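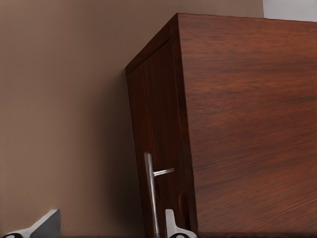 怎么带一个一部都没看过的人，补完整个《Latier》系列

新片10月21日上映，而你身边总有那么一个人，刚刚兴冲冲地说要跟你一起去看，然后问了一句：“要先看前面的吗？”下面是一份补课方案，目标是让这个人坐进影院时知道谁是谁，并且还愿意跟你说话。

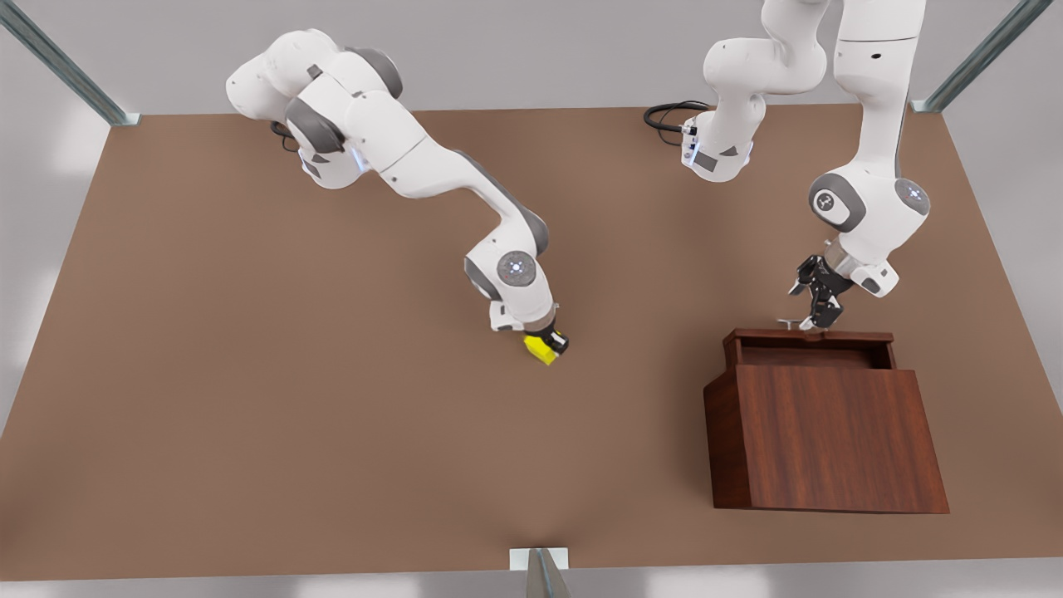 Tianyou Luo
影视栏目特约作者

先把规模说清楚。正传加外传一共11部，还有一部六集的迷你剧、一部动画短片集，以及一部据说很重要、据说又被官方悄悄取消了正统地位的圣诞特别篇。全部看完的人我认识几个，他们现在聊天的主要方式是纠正别人。

所以第一件事：不要全看。

我知道这话会得罪人。但补课和朝圣是两码事，前者的对象是一个下班以后只想躺着的成年人。你对着他念片单念到第四部，他的眼神就已经飘到手机上去了。

第一步，弄清楚对方能忍受什么

动手排片单之前，先问几个问题。不用问得像面试，吃饭的时候顺嘴带出来就行。

他怕不怕看旧特效？这个系列第一部的爆炸场面，放到今天看很像有人在厨房里点了一盘水果。有人觉得可爱，有人从那一刻起再也入不了戏。

他看字幕还是看配音？配音版第三部给反派Nareo换过一次声音，中间没有任何交代，前半场像个老教授，后半场像他孙子。习惯看配音的，第三部请改看原声。

他能不能接受一个系列中途换风格？第五部起由Brøndum接手，镜头忽然变得很慢，所有人都开始站在窗边说话。喜欢的会说这是系列的成熟期，不喜欢的会问你遥控器在哪儿。

最后，他看电影的时候说不说话。这一条跟片单无关，跟你有关。

第二步，选顺序

老问题了，论坛上为它打过的架比片子里的还多。主流排法有两种：按上映顺序，按故事时间顺序。

按故事时间排，听上去最讲道理，实际上是个陷阱。故事里发生得最早的是第八部，而第八部默认你已经认识片中每一个人。主角的父亲在结尾转过身来，影院里当年一片惊呼；新观众看到的是一位不认识的中年男士转过了身。

按上映顺序排，安全，也老实，缺点是第二部来得太早。第二部是那种你回想起来觉得还行、重看时会起来三次去倒水的电影。

我用的是第三种，改良的上映顺序：第一、第三、第四、第六、第八、第九，然后直接进影院。第八部放在第六部后面，这时候新观众对那个家庭已经有了感情，转身就有分量了。

被跳过的那几部，用嘴讲。后面会给讲法。

编辑部的Jaqueline Varela看了我这份顺序，批注是“漏了第七部，你没有心”。第七部我也喜欢，尤其是雨里那段长镜头。但它对新片的剧情没有任何贡献，时长还是全系列之最。想加的自己加，加之前先确认第二天不用早起。

第三步，排时间

千万别一天看完。我试过，五月的时候，跟Edem Baidoo两个人，从早上开始，窗帘拉上，零食堆好，豪情万丈。看到第四部，我们已经分不清双胞胎里死的是哪一个；到了第六部，Edem坚持认为他看过的某场戏还没演，我坚持认为那是另一个系列的戏，后来发现我们俩都睡着过，只是时间错开了。

比较可行的节奏是一周看两部，中间隔开几天。隔开的好处是人会忘掉一些细枝末节，而这些片子的细枝末节，忘掉以后质量普遍有所提升。

具体可以这么分：

第一周，第一部和第三部。第一部晚饭后看，边吃水果边看都行，它不需要你全神贯注。第三部要留一个不被打扰的晚上，它是整个系列的门槛，过得去就过去了。

第二周，第四部和第六部。第四部有剧场版和加长版，选剧场版。加长版多出来的内容里有一段婚礼，所有人都在跳舞，跳得很久。

第三周，第八部和第九部，最好连着两个晚上看。第九部开场就接第八部结尾，隔太久的话，你得把那个结尾再讲一遍，而且你一定会讲得比片子里长。

如果离上映只剩几天，还有个急救版：第三、第六、第九。看完之后大体上不会迷路，只是会对“为什么大家这么在乎那把钥匙”抱有一点疑问。放心，看全了的人也有这个疑问。

第四步，口头补课的正确讲法

跳过的片子要靠你讲，这一步翻车的人最多。

规矩很简单：每部三句话以内，只讲后面用得上的。你对第二部里那个伏笔有一整套理论，我相信它很精彩，请留到散场以后，或者写成长文发出来，让陌生人来骂你。

参考讲法如下，照念即可。

第二部：他们去了北边，船没了，主角从此不信任Purel。

第五部：过了几年，大家都不太开心，妹妹当了队长。

第七部：妹妹不当队长了。

第十部：Nareo没死。

第十一部：Nareo这次好像真的死了，但你看预告片里站在桥上的那个人。

讲完就停。对方要是追问，恭喜你，他上钩了；要是没有追问，也别主动加戏。Akosua Adjei带她室友补课的时候，光第五部就讲了一顿火锅的工夫，讲到毛肚都老了，室友听完说：“那我是不是不用看后面的了？”这话里没有恶意，所以特别伤人。

迷你剧怎么处理？只看最后一集。前五集里，主要角色在同一座仓库里寻找同一只箱子，最后一集箱子打开了。我这样概括，制作方大概不会高兴，可我说的是事实。

动画短片集可以当作奖励，饭前看一个，不耽误事。圣诞特别篇看不看随缘，里面有一首歌，听过之后会在脑子里住到开春。

第五步，看的时候管住自己

陪看的人有几样毛病，我样样都犯过，所以写得出来。

第一样，提前看对方的脸。名场面快到了，你悄悄把头转过去，等着欣赏人家的反应。人是能感觉到自己正在被观察的，于是他会礼貌地“哇”一声。你得到了一个假的“哇”，他错过了一个真的镜头。

第二样，说“注意这里”。说了以后，对方会盯着画面里所有的东西，唯独不看你想让他看的那样。第三部第61分钟，桌上的信被换过一次，这是全系列埋得最漂亮的一手，靠的就是观众没在意。你一喊注意，等于替导演把底牌翻了。

第三样，替烂片道歉。第六部中段有一场追车，剪得像有人坐在遥控器上。你不用解释当年换过剪辑师，不用说原著里写得很好，更不用按暂停。让它过去。对方多半根本没在意，是你自己过不去。

第四样，报幕后花絮。演员在这场戏里真的摔断了手指，好的，我们知道了，你上次也说过。

真的憋不住，手边放张纸，想说的先写下来，片尾字幕的时候挑一条说。我写满过一页，最后挑出来的那条是“这个演员后来演过牙医”。可见也没什么是非说不可的。

第六步，处理中途弃坑

总会有人弃坑。常见的弃坑点是第四部后半段，就是会议开得特别长的那一段，各方势力围着地图说了很多地名，哪一个后来也没去过。

这时候别劝，也别说“再坚持一下，后面就好看了”。这句话对任何一部作品都是侮辱，对听的人像是体检前的鼓励。比较有用的做法是直接跳到第六部的开场，让他看完前面那场夜戏。那场戏要是也留不住人，这个系列大概就跟他没缘分了，世界上还有别的电影，有一些甚至只有一部。

Neville Lockwood是我见过弃坑最彻底的人。他在第一部片头字幕阶段就表示，字体让他不舒服。我们后来一起去看了一部讲养蜂人的片子，他很喜欢，我睡得也不错。

上映前一晚

不建议再补新的内容。脑子这个时候装不进东西，硬塞的结果是把两部片子的结局焊在一起。

可以重看第九部的最后一段，从下楼梯开始看就行。顺便把以下几件事跟对方对一遍：钥匙现在在谁手里；妹妹和Purel还说不说话；第八部转过身来的那位是谁。能答上来，就可以去了。答不上来也可以去，片方早料到了，新片开头多半会安排两个配角，用极不自然的语气把前情互相复述一遍，尽管他们俩当时都在场。

片尾彩蛋提前打个招呼，这个系列的彩蛋有时候在字幕中间，有时候在最后，有一回两处都有，还有一回让全场坐到亮灯，什么也没有。外套先穿好，别站起来。

几个常被问到的情况

对方看过其中几部，但不记得是哪几部。按没看过处理。他会在每一部的中段突然说“啊，这个我看过”，随后依然猜不到结局。

对方是跟小孩一起看的。第三部和第九部自己先过一遍，里面有几处挺吓人，尤其是井底那场。第一部没问题，小孩对那盘着火的水果评价普遍很高。

对方只想看打戏。第六部加第九部，快进键交给他，你去洗碗。

对方看完以后比你还入迷，开始纠正你。我碰到过一次。第十部里Nareo逃走的路线，我讲了好几年，讲的一直是错的。他打开片子，拖到那一段，放给我看，还放了两遍，第二遍是慢速。

对方问这个系列到底好不好看。满分100的话，第三部我给得很高，第二部我给船打分。其余的自己看，看完别告诉Jaqueline我跳过了第七部，她以为我后来加回去了。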